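## Week 2 notes: collecting demonstrations with the hand grippers

OK, so last time we talked about why a policy is only as good as the examples you feed it, and this time you're going to go and make some of those examples yourselves. I've tried to write down everything I said in class plus the bits I forgot (there are always bits I forget).

The setup is the one you saw at the front of the room. You hold a gripper in each hand, each with its own camera, and you do the job with the grippers the way you want the robot to do it later. We're using the Leka pair for this course. The robot itself stays in the lab, which means you can record at home, at your aunt's place, wherever there's something to fold. Please do! The Dulen set from last April has 200 recordings in it and every single one was made on the same white table, and the policy trained on it was hopeless on anything softer than a white table.

Clothes are our task for the first half. Knitwear is my favorite because it stretches, it bunches up, and it never lands the same way twice. A T-shirt is friendlier, so start there if you're nervous.

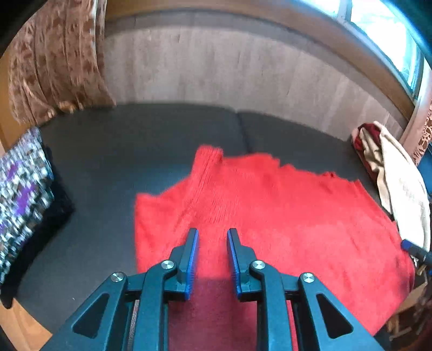
*Course notes, Pelidico robot learning class - October 17, 2025*

Look at how much of the view is taken up by the red knit and how close the jaws are to it. I like that distance for the start of a grasp. The blue pads are both in view, the fabric between them is in view, and there's still plenty of sofa and window to tell the model where it is. The second gripper is only just poking in on the right, and that's fine too, its own camera is doing its own work.

Notice the window as well. The glass has gone almost completely white, and the sofa seat is very dark. You'll get this in real living rooms all the time. I don't want you closing every curtain in the house to avoid it, but do record at a couple of different times of day so we don't end up with one kind of light.

### How to record one example

1. Drop the garment on the surface. Don't arrange it.
2. Start recording with both grippers open and away from the cloth.
3. Go in slowly, close on an edge or a fold, and lift a little before you move sideways.
4. Do the fold, let go, back both grippers off, stop.

If you fumble a grasp and recover, keep it. Recoveries are gold - the policy is going to fumble too, and it needs to have seen what you do next. If you give up halfway and pick the thing up with your fingers, mark that one as failed in the log but still upload it.

A word about speed. Everybody goes too fast on their first day, me included. The cloth needs a moment to settle after you let go, and if you whip the gripper away the last part of the clip is a blur.

### Filling in the log

We keep the log in Preltetti (the link's on the course page). One row per recording: garment, surface, room, success or failed, and a free comment. Write the comment like you're talking to someone who has never seen your sofa. "Sleeve stuck under body" is great. "Weird" isn't much use to anybody.

Last year's class turned in 200 recordings and 179 made it through the check. The other 21 were nearly all the same problem, a thumb over the lens, so have a look at your first clip before you make ten more.

### For next time

Bring 31 recordings per pair of students, using at least 2 garments and two different surfaces. Split the work however you like, but swap who holds the grippers, because people move differently and I want both of you in the data. We'll load everything in class and go through a few of the failed ones together. Charge the grippers the night before!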